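**Call for participants: does a tidy desk do anything?**

Plalley is looking for 24 people who work from home at a desk with a shelf over it. We sell desk furniture, so you may already suspect what answer we want. Fair enough. I suspect it too, and I asked to run this partly to see whether the claims in our own brochure hold up.

The brochure says a hutch "clears the mind." I doubt it. My guess is that most of them collect mail, and that the shadow under the shelf bothers people more than the clutter ever did.

**What you'd do**

- Work at your own desk as usual through November
- Write a short note at 4 p.m. on each working day - what's on the desk, what's on the shelf, what annoyed you
- Clear the desktop once, halfway through, and keep writing
- Talk to Dalia Mockus by phone at the end, for half an hour

You get $138, paid after the phone call. Missed notes don't reduce it, but if you miss most of them we'll ask you to drop out.

**Who we don't need**

People who already love organizing. We had plenty last time, and they told us they loved organizing. Glass desks and standing desks are out too.
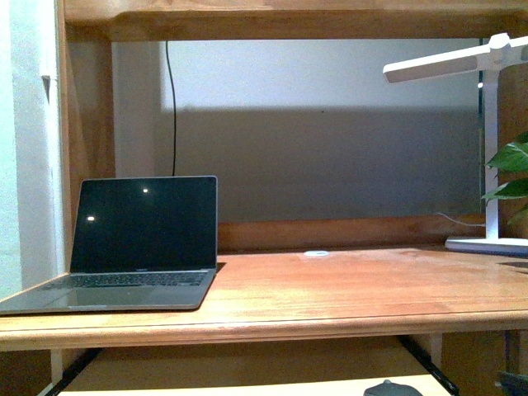

**Reece Gosling**
*Study lead, Plalley*

A wooden desk with a board overhead and a laptop under it is the kind of setup we mean. Yours can be older, cheaper or uglier. Cables coming down the wall are fine, and please leave them where they are until the study starts.

To apply, write to Dalia at Plalley with your desk's width, your usual hours, and one thing you'd change about it. No essays, please.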